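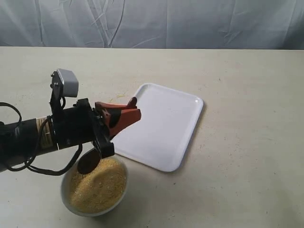 A full bowl, my brown spoon and the white tray

Grain and Spoon FAQ

Hi, I'm Serena Fabbri, and I run the little pantry page at Lakatura. These are the questions I get most about measuring and spreading dry grains at home (keep them coming!).

Is that cornmeal or millet?
I use both and I treat them the same way for everything on this page. Millet rolls around more, cornmeal clumps if your kitchen is damp. Pick whichever you like to eat!

Why do you fill the bowl so high?
Habit, mostly. My aunt did it that way. If you're new to this, stop lower down and you'll sweep less off the table.

Do I really need a tray?
You don't need one, but I'd be lost without mine. Get one with a raised rim and rounded corners, so you can tip the grain back into a jar from a corner without it going everywhere. Mine is plain white plastic, and white makes it easy to spot husks and tiny stones.

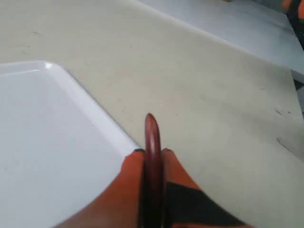 The spoon again, dark reddish-brown and shiny, next to the tray

Where did you get the spoon?
Everybody asks! It came from Henare, back in June, and I haven't seen it there since. Any spoon with a nice rounded bowl will do the job.

How much do you spread at a time?
I go 50 grams at a time, then give the tray a gentle shake and look it over. Elisa Cirillo wrote in to say she does twice that, and good for her, but my eyes get tired.

How do I clean up after?
Dry brush first, damp cloth second. My table has a few scuffs and smudges I've stopped fighting with.

Can I send you a question?
Please do! Use the form on the contact page. I answer within 2 days, a bit longer around the holidays.

Last updated 15/11/2022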